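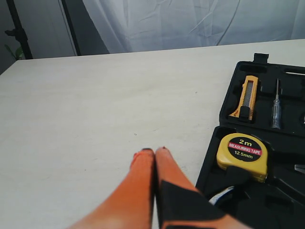

A black plastic tool case, open on a tabletop. Cirkholm wants one in every rental apartment.

Clurov landlord to put a tool case in every apartment

Feb 12, 2024

Tenants of Cirkholm, which manages 700 apartments in Clurov, are to get a household tool case along with their keys under a plan the company announced this week. The cases will stay with the apartments when people move out. Cirkholm says this will let residents take care of small jobs themselves and leave the repair desk free for leaks, heating and locks.

It sounds generous. A look at the terms suggests tenants may want to read them before saying thank you.

The case itself will be supplied by Hirnico, a hardware distributor that already sells Cirkholm its door fittings. It is a molded black plastic box with a fitted space for each tool, the kind sold in most hardware stores before the holidays. Cirkholm has not said what it is paying per case. It has said that a tenant who returns one with a tool missing will be charged for a complete replacement, at a price to be listed in an appendix to the lease. The appendix has not been published.

That is a heavy penalty for a lost screwdriver. Fitted cases are handy in one respect, as anyone can see at a glance which space is bare. They are less handy when the missing piece has to be bought again, because a tool from another maker will rarely sit in the same hollow. Asked whether tenants could replace a single item on their own, the company replied that "equivalent sets" would be considered case by case.

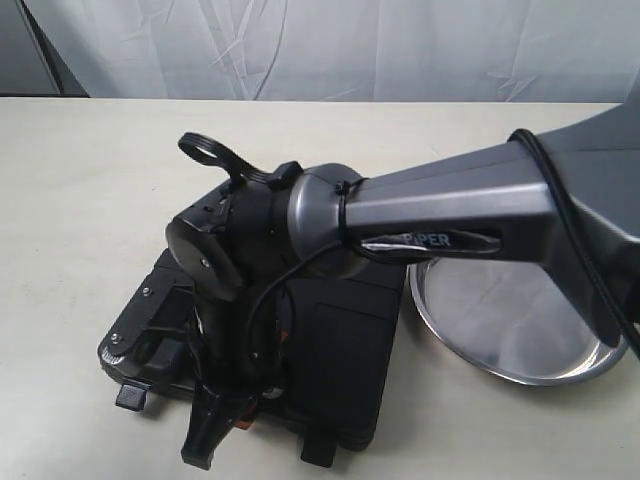

What counts as a small job

The list of repairs to be handed over to tenants runs to almost two pages. Some of it nobody could object to. Tightening a cabinet handle or hanging a curtain rail is work most people do without calling anyone. Other items are harder to swallow. Rehanging an interior door is on the list, and so is replacing a worn faucet washer, a job that ends badly when the shutoff valve has not been turned in years.

Until now, a Cirkholm tenant could report any of these and expect a visit within 6 working days. Under the new rules the repair desk will still come, but the call will be billed if the work turns out to be on the list. Who decides that, and whether it is decided before or after the visit, is not explained in the notice sent to residents.

The company points to a trial in its Kołodziej building, where tenants have had the cases since November. Calls to the repair desk from that address fell, it says, and it takes this as proof that people are fixing things on their own. Perhaps they are. They may also have stopped calling once they heard there could be a bill. Cirkholm did not survey the tenants, and it confirmed that no one inspected the apartments afterward to see what had been fixed and how well.

Two meters of tape

Then there is the question of whether the tools are up to the work. The tape measure is yellow, with a round label giving its length as 2m and a width of 12.5mm. That will do for a shelf or a window blind. It is short for a living room wall, and a narrow tape tends to fold over when it is held out across a gap. There is also a good reason most people who hang doors own something longer.
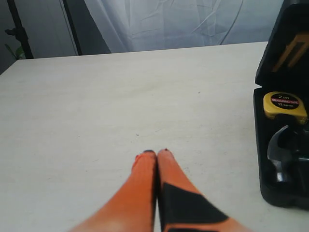 None of this makes the case a bad thing to have in a hall closet. Plenty of tenants own nothing of the kind, and a first apartment is a poor place to discover that the only tool in the house is a butter knife. If Cirkholm were simply giving the cases away, there would be little to write about. The trouble is that they arrive tied to a change in who pays for repairs, and the notice gives the free tools a full page and the charges 4 lines at the end.

Residents can send comments to the rental office until the end of the month. Cirkholm says the first cases will be handed out with new leases and that existing tenants will be contacted building by building. It would not say whether a tenant may turn the case down and keep the old repair terms.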